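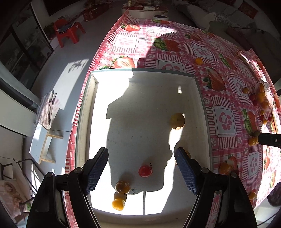 FOR IMMEDIATE RELEASE

Dunelora hand gripper plans go free to download Thursday

Home-built tool picks up cherry tomatoes, can be made at a kitchen table in a weekend

Dunelora, the two-finger hand-held gripper built by Keegan Hapeta and Beverley Gilchrist in a spare room and at the Trevaskis shared workshop, is being released as a full set of plans this Thursday. Drawings, parts list, print files, wiring notes. No charge, no sign-up.

The tool is held in one hand and has a camera on it. Squeeze the handle, the fingers close. The camera records what the fingers do, and the recordings are used to teach a small robot arm the same job. First job picked: sorting cherry tomatoes by color, red from orange from yellow, out of a tray. A tray on a table with a strawberry-print cloth, in full sun, because that is where people sort tomatoes.

"We started with wooden blocks and it was too easy," said Hapeta, who did the linkage. "Tomatoes roll. They split if you squeeze to hard. You find out fast what's wrong with your fingers."

What's in the release:

Finger and linkage drawings, third version. Pivots moved further out so the fingers open wider over a shallow tray.

Print files for the two arms and the pad holders. Black filament used on ours, any color will do.

Textured grip pads, blue, with a note on cutting your own. Change both pads together, a worn one on one side pulls the fruit crooked.

Handle and trigger. Left and right hand versions.

Camera mount for a wide lens. Includes a shim for people who find the fingers sit too low in the picture.

1,167 recorded picks, indoors and in sunlight, with the bad ones kept in and marked as bad.

Shadows turned out to be the hard part of the recordings. In strong afternoon light a white tray washes out on one side and goes gray on the other, and a yellow tomato in the shade can look a lot like an orange one. Gilchrist, who does the sorting software, spent most of July on it.

"I wanted to just close the curtains," Gilchrist said. "Keegan said no, people have windows. So now roughly lit trays are in the set on purpose and the sorter is better for it. Still mixes up the brownish ones. We say so in the notes."

Build time is one weekend if the prints are done beforehand. Tools needed: small screwdrivers, a hex key set, a file, a soldering iron for the camera lead. The pivots should swing freely before the pads go on. If they bind, take the screw back a quarter turn and try again, dont force it. First builders at the workshop nearly all overtightened.

The arm side of the project runs on a Wosari controller board, which is not included in the plans and has to be bought seperately. Other boards should work but haven't been tested. The gripper itself needs no board at all if you only want to record.

A printed copy of the plans, 20 pages, spiral bound, can be picked up at the Trevaskis workshop front desk while they last. 300 printed. Download copies are on the Itport project page from 9 a.m. Thursday.

Open build night same day, 6 p.m., at Trevaskis. 3 finished grippers on the bench to try, plus spare parts for anyone who got stuck. Bring your own prints if you have them. Tomatoes provided. Under 16s welcome with an adult.

Next up for Dunelora: a softer pad for ripe fruit, and a shorter handle for small hands. No date on either.

Media contact: Beverley Gilchrist, through the Dunelora page on Itport. Interviews by phone or at the workshop, evenings are best.

ENDS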